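Sewing and filling a lavender sachet

Cut, stitch and fill a small bag for a drawer in an evening

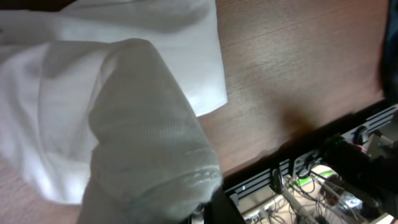 Lavender sachets need a closely woven cloth, otherwise the dust from the flowers works its way out. Cotton lawn is good, and so is an old handkerchief. Plain white cloth with a straight hem, like the piece on the brown wooden desk, saves a step, as the hemmed edge can be used for the mouth of the bag. Press out any creases before you mark it.

You will need:
A piece of cloth 12 cm by 22 cm
Dried lavender, about four tablespoons
Cotton thread and a fine needle
Narrow ribbon, 30 cm

1. Fold the cloth in half, right sides together, so the hem lies along the top. If your cloth has no hem, turn the short ends under and stitch them first.

2. Backstitch down both sides, 5 mm from the edge. Keep the stitches small. I use Leten thread, but any cotton will do.

3. Trim the bottom corners, turn the bag out and push the points square with a knitting needle.

4. Fill to two thirds. Rub the lavender between your palms before it goes in.

5. Wind the ribbon twice round the neck and tie it in a bow.

Squeeze the sachet every few weeks to bring the scent back. Mine are filled in August and usually want fresh lavender by February. Undo the ribbon, empty the bag and wash it by hand before refilling.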